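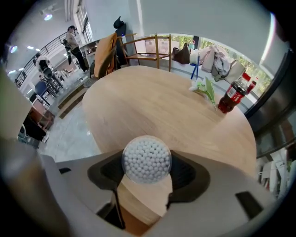 The round table, mid-afternoon. Coats and bags go to the edges.

Home | Rooms | Makers | Food | Archive

We use cookies to remember your settings. Accept or manage.

THE TABLE EVERYONE LANDS AT

October 18, 2022

Round tables are trouble, the decorators say. Eat up the floor, won't push against a wall. The shared studio at Linia bought one anyway, light oak, secondhand, $100 plus the van. Two years on it runs the place.

Cola on it, a second bottle with a red cap, a sprig of something green. Lunch, glue, arguments about rent. It seats 8 if people like eachother.

What makes it work is the stuff around it. A coat stand close by – black hat, dark coat. A low window ledge that takes the rest: leather handbag, tote, a heap of pink and gray clothes. Bags on the ledge, table stays clear. Well, clearer.

Chairs don't match. One open-armed and slatted in light wood, one with an orange-brown back. Good. A matching set from Gudatero was priced at $1,110 in May and the idea died there.

Oil the top twice a year. Wipe up cola fast, it leaves a ring you will be looking at til spring.

Related
Tedesco: a kitchen with no drawers
Ondasus and the long bench
Window ledges that earn their keep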